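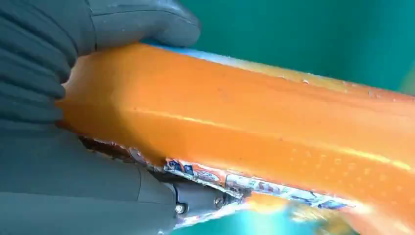 Figure 17. Wrist camera view with an orange item held in the gripper.

6.3 Running the grasping demonstration on an open day

This section covers the visitor demonstration only. For cell installation see section 3, and for the finger change procedure see section 5. The operator must have signed the cell log before starting.

Before visitors arrive

1. Switch on the Cullow controller and wait for the steady green lamp.
2. Load the demonstration program, Odivus 23. Do not load a production program and edit it for the day.
3. Check both gripper fingers for cuts and loose fixings. Tighten the housing screws by hand only.
4. Wipe the wrist camera window with a dry cloth.
5. Put the visitor barrier at the marked line and test the gate switch. The arm must stop when the gate is opened.
6. Set speed to 15 per cent. The limit is locked in visitor mode - a supervisor code is needed to change it.

Note: The visitor screen shows the wrist camera picture with a short delay. Tell visitors to watch the arm first and the screen second.

Choosing items

7. Use light items with no sharp edges. Soft or rounded packaging is suitable.
8. Do not use glass, open containers or anything under pressure.
9. Glossy surfaces can throw a bright streak along the item, as in Figure 17. If the program reports NO EDGE, turn the item slightly on the table and press RETRY. Do not turn up the cell lights.

Caution: Never take an item from a visitor and place it in the cell. Use the Kekana item box.

Running the cycle

10. Ask visitors to stand behind the barrier and announce the start aloud.
11. Press START. The arm moves to the item, closes and holds. The camera picture freezes on the visitor screen during the hold.
12. Point out the fingers and the item on the screen. Printed labels may look creased or partly hidden at this distance and are not read by the program.
13. Press CONTINUE. The arm sets the item down and returns to the rest position.
14. If the item slips, let the cycle finish. Press STOP only if a person is at risk or the arm touches the table.

Caution: Do not reach in for a dropped item while the start lamp is lit. Open the gate, wait for the lamp to go out, then enter.

After the last group

15. Run the PARK command and switch off at the controller.
16. Write the cycle counter reading in the log. The counter stood at 1,081 when this section was last checked.
17. Return all items to the box. Discard any with torn or split packaging.

Faults during a demonstration go to Reshma Shabalala, and barrier or gate faults to Faisal Jafri. Visitor mode codes are held by Zodwa Botha.

Section revised Jan 13, 2026. Irketix demonstration cell, operator copy.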